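Speaker notes: Water hardness and what it does to small commercial kitchens
Kemeys building services day, March 18, 2025

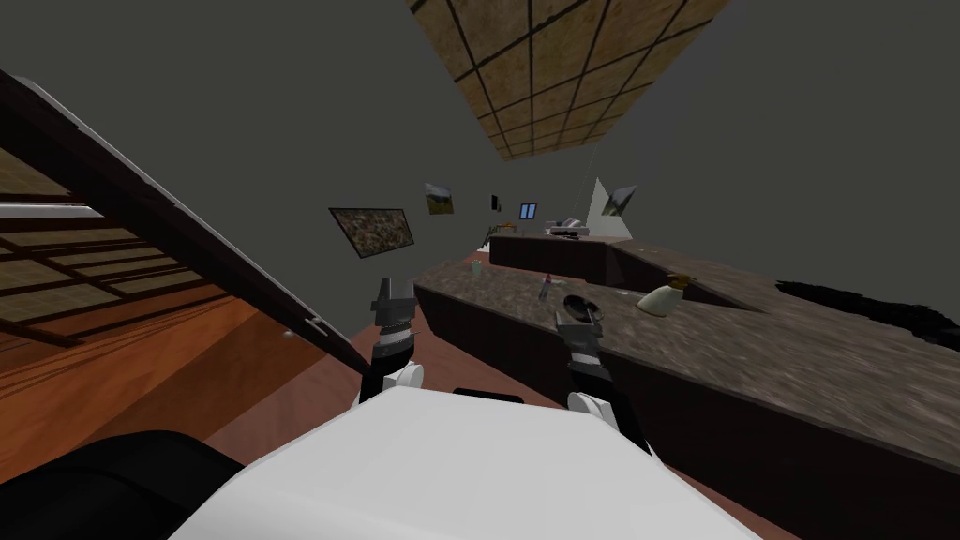

Slide 1. Opening

Start with the terms. Hardness is the amount of dissolved calcium and magnesium in the water, reported as calcium carbonate. Labs report it in milligrams per liter, equipment makers often in grains per gallon. One grain per gallon is 17.1 milligrams per liter. Ask the room which unit they see on their own reports. Expect a mix.

The talk is limited to hot water equipment: storage heaters, combi ovens, dish machines, coffee boilers. I leave out ice machines. They have their own problems and would take the whole slot.

Slide 2. How scale forms

Calcium bicarbonate stays in solution when the water is cold. Heating drives off carbon dioxide, the balance shifts, and calcium carbonate comes out as a solid. It settles first on the hottest surface, usually the element or the burner side of the exchanger.

Point at the curve. The slope gets steeper above 140 degrees F. Dish machine booster heaters run at 180 and higher, so they scale faster than the storage heater feeding them, on the same water.

Mention that magnesium behaves differently at these temperatures. Do not go into it unless asked.

Slide 3. The Treltier site

One building, three tenants, a shared main. The incoming water tested at 19 grains. The kitchen on the ground floor had a softener. The two upstairs did not, and the plans showed that they did. The line marked "soft" on the drawing was tied in ahead of the softener.

Pause here. Somebody will have a similar story. Take one and move on.

The lesson for the room: test at the equipment, cold side, with the tap run for two minutes. A reading at the meter tells you about the utility and very little about the building.

Slide 4. Sizing a softener

Work the numbers on the board.

Daily use: 900 gallons
Hardness: 19 grains
Load: 900 x 19 = 17,100 grains per day

A unit rated at 39,000 grains would last a little over two days on paper. The rating is at full salt dose. At an economical dose plan on two thirds of it, 26,000 grains, and then hold back a reserve for a busy day. For this kitchen that means regenerating every night, or going to a twin tank.

Common mistake – using the average day. Size on the busiest day of the week and let the meter on the valve deal with the rest.

If iron is present, add it to the hardness figure before sizing. The rule I use is four grains for every part per million of dissolved iron.

Slide 5. Regeneration and drains

The backwash needs an air gap at the drain. Check the flow rate of the drain before ordering, particularly in older buildings with a small floor sink. On the Kanetti job the backwash came out faster than the floor sink could carry it, and the fix was a smaller flow control button and a longer cycle.

Set the clock. A valve that has lost power for long enough may regenerate at noon and send hard water to the dish machine during lunch service. Demand valves with a battery backup avoid most of this.

Slide 6. What softening does not fix

Softened water still has the same dissolved solids, with sodium in place of calcium and magnesium. Glasses can still spot. Steam equipment can still foam or carry over. Some combi oven makers set a limit on chloride, and a softener does nothing for chloride.

For those cases use reverse osmosis, with some blending back so that the water is not too aggressive toward copper. Show the schematic. The blend valve goes after the carbon filter. I have seen it drawn both ways.

Slide 7. Descaling intervals

Feva schedule, as an example of a simple one:

Coffee boilers: inspect every 3000 cycles
Booster heater: inspect every three months
Storage heater: flush in May and again six months later

The schedule is based on inspection first. If there is no scale, do not run acid through the equipment. Every descale takes a little metal with it, and the gaskets suffer too.

Check the manufacturer's list before choosing a product. No hydrochloric acid on stainless steel. Citric is slower and safer for most of what is in a kitchen. Rinse until the pH at the outlet matches the pH at the inlet, and write both down.

Slide 8. Records

Keep one sheet per site: hardness in, hardness out, salt added, meter reading. The last line on the Feva sheet reads 1052 gallons since regeneration. If hardness out rises before the expected volume, look at the salt bridge, then the injector, then the resin, in that order.

Questions

Likely ones: magnetic conditioners (say that I have no test data of my own), potassium in place of sodium (works, costs more, raise the dose slightly), resin life where the water is chlorinated (shorter – put carbon ahead of it). Blank log sheets are on the table by the door.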